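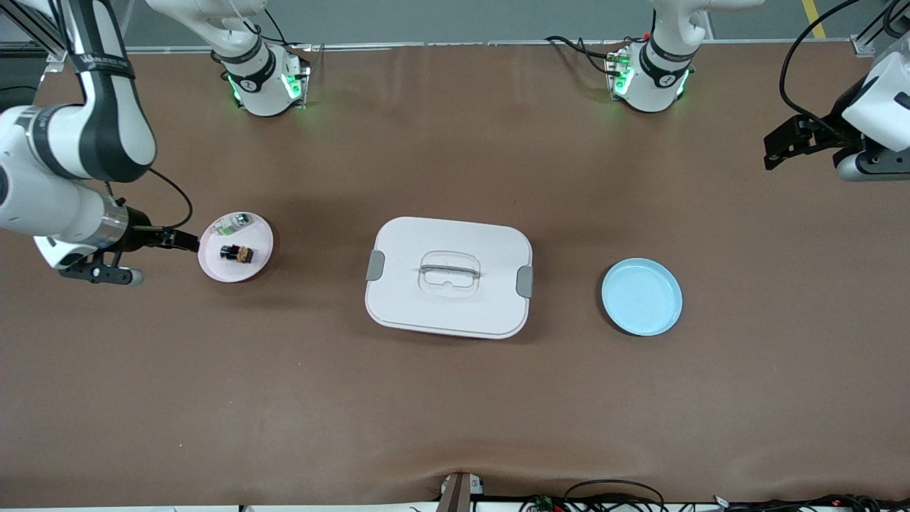

1/ New house rule, effective 1/20/19: snacks go on a plate. Even the ones in packets. Especially the ones in packets.

2/ The plate is pale pink with a raised rim. I bought it to make me a person who has little suppers. It now mostly holds things that come in wrappers.

3/ The table is the brown leathery one, and I am under strict instructions from Delia Montecinos not to put crumbs on it. She wiped it down for 49 minutes once. I have seen how she looks at a cracker.

4/ Tonight's menu: one clear packet with green and white printing, toward the back. In front of it, something small and dark, lying on its side like it's had a day.

5/ Same, little guy.

6/ Tainá Trindade says this doesn't count as plating. Tainá eats shredded cheese over the sink, from the bag, in the dark. Her ruling is under appeal.

7/ I did look at a proper snack tray. Farquharson makes one with 7 compartments. I don't have 7 kinds of snack. I have two, and one of them is a guess.

8/ Things I've learned from the plate: you eat slower if you have to walk back to the kitchen for more. You also walk back to the kitchen 5 times.

9/ Delia wants to know if the rule covers toast. Toast is bread's own plate. Toast is exempt.

10/ She says toast is the main crumb offender and the rule is a sham. We're reviewing it in April.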